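The Tetix tax deal: your questions, my answers
Last updated 23 Feb 2022

I've been writing about the Tetix abatement on this blog since last summer, and the same questions keep landing in my inbox, so I'm putting them all on one page. I'll add to it as new ones come in. I live in Leltenden, I pay property tax here and I'm voting no in March, so read everything below knowing that. I've tried to be fair anyway!

What exactly are we voting on?

Whether the town can sign a property tax abatement with Tetix for the old Salazar tract, out past the rail spur. If it passes, Tetix pays tax on the land as it's valued today and nothing on whatever it builds there, for 30 years. After that the buildings go on the rolls like anybody else's.

The ballot wording says "economic development agreement" and never uses the word abatement. It's the same thing.

Isn't the town allowed to do this without a vote?

Shorter ones, yes. Our charter lets the council approve deals up to ten years by itself. Anything longer has to come to us, and I'm glad it does.

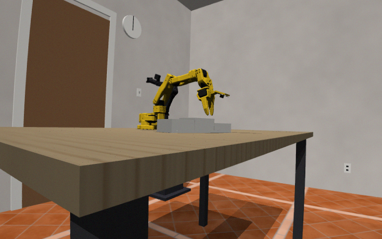 Who loses the money if the buildings aren't taxed?

Your property tax bill looks like one number, but it pays for the town, the county and the school district, and each one sets its own rate. When people argue about "the tax break" they usually have only the town's part in mind. Picture three gray blocks sitting on a wooden table, and make one of them a good deal bigger than the others - that's the schools. The abatement as drafted covers all three, and the school district gets the largest share of every dollar, so it gives up the most. The town is the one that signs. I find that a strange way to set things up, and I said so at the January hearing, where I got my two minutes and a polite nod.

But the money doesn't exist yet, right? How can we lose it?

Fair point, and it's the best argument on the yes side. If Tetix would only ever come here with the abatement, then we're giving up taxes on buildings that otherwise wouldn't be there. If Tetix would have come anyway (the tract has rail, highway and water already, and the company bought an option on it before anyone mentioned taxes), then we're giving up real money. You have to decide which of those you believe. I lean toward the second one, mostly on account of that option, but I can't prove it and neither can the people who lean the other way.

What I'd add is that a big site costs money even when it pays nothing. Trucks wear out roads. The fire department has to be ready for a building that size. New families are great, and their kids need desks.

Where does the 865 jobs figure come from?

From the Horeo study, which the town paid for and posted on its website (look under Documents, then Reports, then scroll forever). Horeo estimates 500 jobs at the site itself. The rest are what they call indirect and induced jobs, meaning suppliers, lunch places, a dentist who hires another hygienist, that sort of thing. Those come out of a multiplier, and the multiplier is one line in an appendix with no source that I could find.

I don't think anyone at Horeo made it up. Every study like this uses one. I just wish the mailers would say "estimated" somewhere on the front, and they'd be a lot more useful if they split the two kinds of jobs apart.

Does Tetix have to hire that many people to keep the abatement?

No. This is the part I get the most email about. Section four of the draft says the company will "make commercially reasonable efforts" to reach the hiring target. There's a yearly report, which the company writes. There's no clawback, so if the hiring comes in low the town can send a letter and that's really the end of it.

Other towns do write clawbacks into these deals. You miss the number, you pay back a piece of what you saved. It isn't exotic and it fits on half a page. 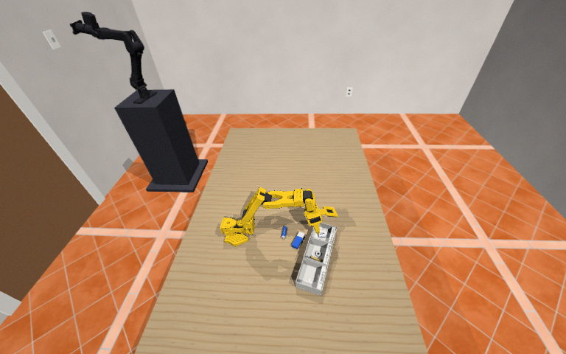
One reader wrote to say that a clawback would scare the company off, and that a town with nearly 2,000 households doesn't get to act picky when somebody finally wants the Salazar tract. I understand that, I do. The land has sat there my whole adult life. My answer is that a company confident in its own hiring number shouldn't mind being held to it, and if it does mind, I'd like to know that before we sign for three decades. The same reader also told me my font is too small, so I've made it bigger.

Will my own taxes go up if it passes?

Not automatically. Nothing in the agreement raises anyone's rate. What could happen is slower: costs go up, the tax base doesn't grow along with them, and a few budgets from now the council or the school board asks for more. It could also go the other way, if new people move in and buy houses and spend money here. Anybody who gives you an exact dollar amount for your house is guessing, and that includes both sets of mailers.

Who pays for the new access road?

We do, for the first stretch, from the highway to the rail crossing. Tetix pays for the part on its own land. The road isn't in the abatement agreement at all. It's in the capital budget, on a separate line, which is why so many people missed it.

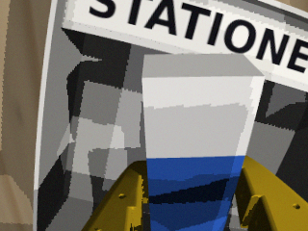 Block with a white to light gray upper part and a blue lower part.

What happens if the no side wins?

The tract stays for sale, or the council comes back with something shorter. They could approve up to ten years without asking us, and I'd expect them to try. I could live with that, if it had a clawback in it and left the school district's share alone.

Can the company sell the site and pass the abatement along?

Yes, with "notice to the town." Notice, not permission. I missed this on my first read and a commenter caught it (thank you!). It's in section seven, second paragraph.

Where can I read the whole thing?

The town clerk's counter has paper copies and they'll let you sit with one as long as you like. The online copy is missing Exhibit C, the map. I've asked about it twice. If you get hold of a clean scan, send it over and I'll post it here.

Can I reprint this page?

Sure, just keep the date on it, and link back if you can. The draft has changed on me a couple of times already.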